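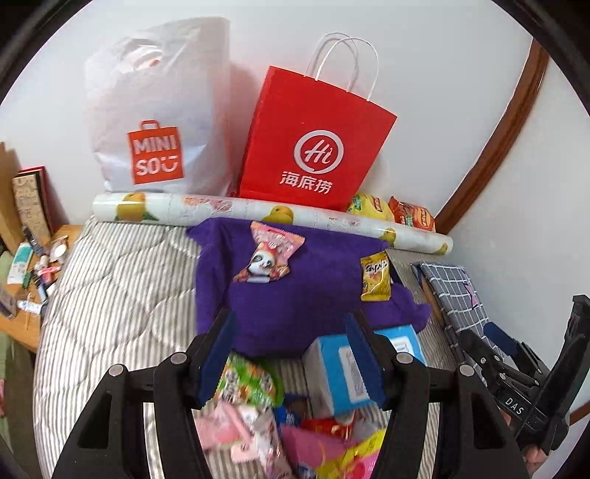
Snack packets and bags on the mattress, seen from the camera on the left gripper.

To: handheld-demos list
Subject: Re: Packing snacks into bags, demos look fine but policy hesitates
Date: 12 Oct 2026

Hello all,

Thank you for the fast answers to my first message. I reply to the longest one, from the person at Drollmont, and I put my comments between the quoted lines. I hope this is easy to read.

> You write that you have 135 demonstrations of the packing task and
> the policy still stops above the pile. Before you record more, can
> you tell us what the operator sees and what the wrist camera sees?
> In our group these were two very different things.

I attached one picture from the wrist camera at the top of this message. The person who records stands close to the mattress and looks down at everything with own eyes. The camera sees the packets at the front very large, and the shopping bags stand far away at the wall. When both jaws are open they come up from the bottom of the view and they cover a part of the blue box. I did not think about this before your question. A person knows the whole box is there. The policy must learn it from the pictures only.

> Second, how do you use the other hand? If the second gripper comes
> in and out of the view with no rule, the model will take it as a
> signal.

This is probably our biggest mistake. We had no rule. In the attached picture the second gripper comes in from the right, with the hand of the operator under it, and in other demonstrations it stays away until the first grasp is finished. I looked again at 18 recordings last night and in up to 6 of them the second gripper waits at a different place from the others. We will now choose one waiting position and write it down for everybody who records.

> Third, soft things. We stopped using a bare sheet under the objects.
> Pushing on a mattress moves the neighbors.

Here I do not fully agree, and I would like to hear other opinions. It is true that the neighbors move. When you press on one packet, the purple cloth goes down a little and the small gold packet on it leans to another side. But the beds in real homes are soft too, and our partner at Gukel wants the robot to work on a bed. If we record on a hard table I am afraid we will only have the same problem later. For now I keep the mattress, but I ask the operators to come down slowly and to close the jaws before they press.

> Last, shiny packaging. How is your tracking?

Not so good near the long glossy roll with the fruit print. When the gripper passes over it, the estimated path sometimes jumps. I do not know yet if the reason is the reflection or the repeated print. The quilted stripes of the mattress may also be a problem, they look the same everywhere. The wall is plain white and gives nothing to hold on to. The Clernix tool we use for replay shows the jump clearly, but it does not remove it. We cut these demonstrations by hand, and this takes more time than to record them.

Some questions for the list:

Do you let the operator correct a bad grasp inside the same demonstration? Our operators often take a packet by the serrated edge, lose it, and take it again in the middle. In February we deleted all of these. Now I think they could be useful, but only if the second try is clean.

Do you record box and soft packets in the same session? The rectangular box needs a wider opening and a different approach angle. For the thin packets our people turn the wrist and pinch one corner. We trained 2 policies, one with everything and one with packets only. The second one hesitates less - but it also has an easier job, so I do not trust the comparison.

Has somebody compared hand-held recording with remote control of the real arm for such a pile? With remote control the operator must work from the camera view, so the first point from Drollmont would solve itself. On the other side it is slow, and our operators became tired and made strange detours. The Pretorius arm in our lab also cannot follow the fast small wrist turns which people make with the hand-held gripper.

I can share the replay files if somebody wants to look at the jumps. They are large, so please write to me off the list and I will send a link.

Thank you again for your patience and best regards,
the one with the snack packing task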